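August, 9:40 p.m.

Feet up, finally, tea gone lukewarm because I sat down and then had to get up again for the pen. I wasn't going to write tonight but my head is full of plates and if I don't put it down somewhere I'll be lying there at 2 a.m. rearranging a cupboard in my mind, again.

So the box from Zedley. I finally opened it! It has been sitting under my coat hook since we moved into the Povberg building, and I'd gotten so used to stepping over it that this morning when I pushed it to one side I nearly fell over the place where it used to be. Half of it was newspaper. The rest was the old kitchen stuff from the Zedley place, the dish rack with the bent leg, a colander, two mugs with no handles that I swear I threw out myself, and right at the bottom the salmon-pink plates. I'd forgotten how pink they are. In the old place everything was brown and beige and they sort of sank into it, but against the white table they practically shout.

I love them. I know I'm alone in this. Caoimhe says they're the color of a bathroom in a motel, and she's not wrong, but I ate a lot of toast off those plates in a year when toast was dinner and I feel loyal. They're good plates! Shallow, with a proper raised rim so nothing rolls off, and flat in the middle so a sandwich sits level. The fancy ones she brought (the Ladefoged ones, gray, very tasteful) have a curve to them that makes your fork slide down to the center every time you let go of it. I've fished a fork out of soup more than once. I'm just saying. 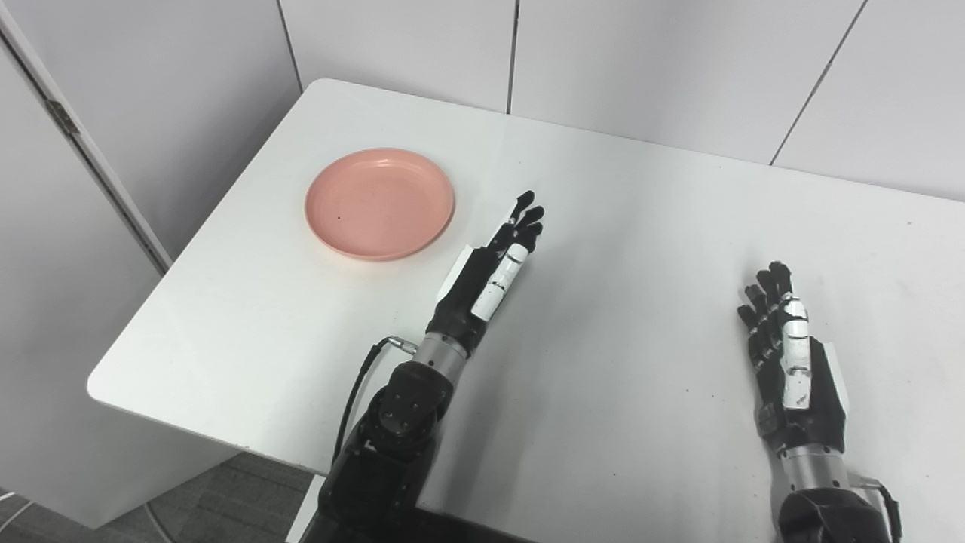
Anyway the actual job today was to decide what lives here and what goes home or goes to the thrift store, and I was supposed to be ruthless. I made a list and everything. The list said "KEEP: only what we use" underlined twice, and by eleven I had a keep pile that came up to my knee and a give-away pile made of one colander. Caoimhe Breathnach came by, looked at the piles, looked at me, and went to put the kettle on. Which was kind of her, considering.

We did it together after that and it went a lot faster. She's better at it because she doesn't remember where any of it came from. The dish rack went. The handleless mugs went (she held one up and asked what I would be holding it by). A bread knife that doesn't cut bread went into the maybe pile and then, when I wasn't watching, out of the maybe pile. I noticed. I let it go. The tablecloth with the lemons I'm keeping and I don't care, but I've agreed to keep it at home.

The pink plates took longest. She wanted them gone and the gray ones kept, I wanted it the other way around, and we went back and forth until we were both a bit silly. In the end the deal is that the gray ones stay in the cupboard for when people come for lunch, and one pink one stays out for everyday things: keys, a bagel, whatever. The rest of the pink are coming home with me. I'm calling that a win. She's calling it a win too, so one of us isn't paying attention.

Then the table. I'd been putting off the table.

White furniture is a terrible idea and I'd forgive whoever picked it if they had to clean it. You can't see a thing wrong with it from the doorway, it looks lovely, and then you lean over it and there are gray smudges and little scuffs all over, and specks of who knows what. I wiped it this morning with just a damp cloth and I think all I did was introduce the smudges to one another. Dish soap next. Some better, but the scuffs stayed put. Caoimhe says baking soda made into a paste. My mother would say the same, and she would also say not to scrub in circles, and I can't remember why, so I scrubbed in circles for a bit out of plain stubbornness and then felt guilty and went back and forth like a normal person.

My shoulder is going to tell me all about it tomorrow.

I do like the rounded corners, though. The table at Zedley had square ones, sharp as anything, and I had a bruise on the same hip for the whole of last winter. I'd forgotten about that until I walked around the end of this one with my arms full and nothing hurt. Small mercies. I may never learn where the edges of my own body are but at least the furniture has met me halfway.

Vacuumed as well. The gray carpet hides everything, the exact opposite of the table, and I have a theory that the two were bought by people who weren't speaking. I picked up a paper clip, a dried pea (a pea! we have never had peas in here) and most of a rubber band. Then I had to empty the vacuum, and of course half of it went on my shoes.

Lunch was late, from Sakanell. They've put the price up on the egg sandwich again but they've also started putting the good pickles in, so I've decided I'm not upset. I ate mine off the pink plate, naturally, and made a bit of a show of it. Caoimhe ate hers out of the paper. She left crumbs. I'm not going to mention it to her. I'm writing it here, and that's going to have to be enough.

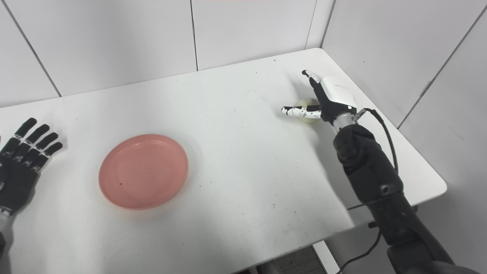
Book 4, p. 22

(New page, new pen, the other one gave out in the middle of me complaining about crumbs.)

Where was I. The speck! This is such a nothing thing but it's been bugging me all day. There's a tiny dark spot on the pink plate, on the flat part, and I can't decide if it's a crumb or a mark. I keep meaning to go at it with a fingernail and then the phone rings or somebody wants the tape. If it's pepper, fine. If it's a burn from the time I put the hot pan lid down on the stack at Zedley, then I've been blaming the wrong plate for years. I told Caoimhe I'd look at it properly tomorrow and she gave me the look she gives me when I talk about the plates.

It has those faint rings in the middle too, the ridges, one inside the other. When I was eating toast dinners I used to line my crusts up along them. I haven't thought about that in forever. Funny what's in a box.

What else. I walked home the long way, past the canal, with the rest of the pink plates in a tote bag knocking against my leg. My step thing said 2371 for the whole day, which is an insult, I was on my feet from eight and I must have crossed that room a hundred times. I think it doesn't count if your arms are full. It should count double if your arms are full. A lady at the crosswalk heard the clinking and asked if I'd been to a yard sale and I said sort of, and she said her sister goes to all of them and came back once with a canoe. No further information. The light changed. I've been wondering about the canoe ever since.

Home, and there's no room in the cupboard here, obviously. I'd pictured a shelf for them and the shelf I'd pictured is at Mom's. For now they're on top of the fridge next to the bread, with the lemon tablecloth folded under them so they don't slide when the motor kicks in. It looks kind of nice. It looks like a thing I'll say is temporary until I move out.

I'm tired in a good way, I think. I'd been dreading that box for so long that I'd made it into something much bigger than a box. I was worried it would make me sad about the old place, and it did for a minute, when I found the newspaper and it was all from the week we left, with my own shopping list scribbled down the side of the crossword. Eggs, bin bags, stamps, and "ask about the heater." We never did ask about the heater! It's somebody else's heater now. I kept the page. I didn't tell Caoimhe I kept the page.

For tomorrow:
baking soda (big box, the little one's a waste)
new sponges, the ones with the rough side
drop off the give-away bag before they close at 4
ask if anyone has a use for a perfectly good colander
look at the speck

The tea's stone cold now. I'm going to drink it anyway and go up. The neighbor's washing machine has just started its spin and the plates on the fridge are humming along with it, so I'd better go move them first.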